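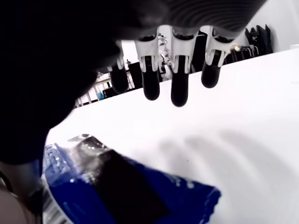 Wer kann sich bewerben? Bewerben können sich Personen mit und ohne abgeschlossene Berufsausbildung, die sorgfältig arbeiten und im Stehen wie im Sitzen an Packtischen tätig sein können.

Mitarbeiterin / Mitarbeiter (m/w/d) für die Handverpackung
Standort Wetitz, Teilzeit, 20 Stunden pro Woche

Die Sturico GmbH übernimmt für Hersteller und Versandhändler das Verpacken, Umpacken und Etikettieren kleinteiliger Waren. Am Standort Wetitz sind derzeit 50 Personen beschäftigt. Zur Verstärkung des Bereichs Packtische suchen wir zum Oktober mehrere Mitarbeiterinnen und Mitarbeiter. Die Stellen sind zunächst auf ein Jahr befristet; eine Übernahme in ein unbefristetes Arbeitsverhältnis wird angestrebt.

Ihre Aufgaben
Entnahme der Ware aus den Anlieferungskartons und Sichtprüfung auf Beschädigungen
Einlegen und Verschließen von Folienpackungen und Beuteln nach Packanweisung
Zusammenstellen von Sortimenten der Produktlinie Rilia
Anbringen von Etiketten und Abgleich der Artikelnummern
Führen des Packprotokolls
Reinigung und Übergabe des Packtisches zum Schichtende

Ihr Profil
Gute Fingerfertigkeit und ein sicheres Auge für Abweichungen
Deutschkenntnisse, die das Lesen der Packanweisungen ermöglichen
Bereitschaft zum Wechsel zwischen Früh- und Spätschicht
Erfahrung in Lager, Versand oder Konfektionierung ist von Vorteil, wird jedoch nicht vorausgesetzt

Die Frühschicht beginnt um 6.30 Uhr, die Spätschicht um 14 Uhr. Einzelne Packstücke wiegen bis zu 5 kg; für schwerere Gebinde stehen Hubwagen zur Verfügung. Die Einarbeitung erfolgt am Packtisch durch erfahrene Kolleginnen und Kollegen. In dieser Zeit gelten keine Mengenvorgaben.

Wir bieten
Vergütung nach Haustarif mit Schichtzuschlägen
Eine jährliche Sonderzahlung von 400 Euro, bei unterjährigem Eintritt anteilig
Gestellung von Arbeitskleidung und Handschuhen
Höhenverstellbare Packtische
Zuschuss zum Nahverkehrsticket

Schwerbehinderte Bewerberinnen und Bewerber werden bei gleicher Eignung bevorzugt berücksichtigt. Die Arbeitsplätze sind stufenlos erreichbar. Auf Wunsch kann vor Vertragsschluss ein Probetag vereinbart werden — bitte vermerken Sie dies in Ihrem Anschreiben.

Ihre Bewerbung mit Lebenslauf und, soweit vorhanden, Arbeitszeugnissen reichen Sie bitte bis Ende August über das Bewerberportal Kim oder schriftlich bei der Personalabteilung in Wetitz ein. Bitte übersenden Sie ausschließlich Kopien, da schriftliche Unterlagen nach Abschluss des Verfahrens datenschutzgerecht vernichtet werden. Reisekosten zum Vorstellungsgespräch können nicht erstattet werden.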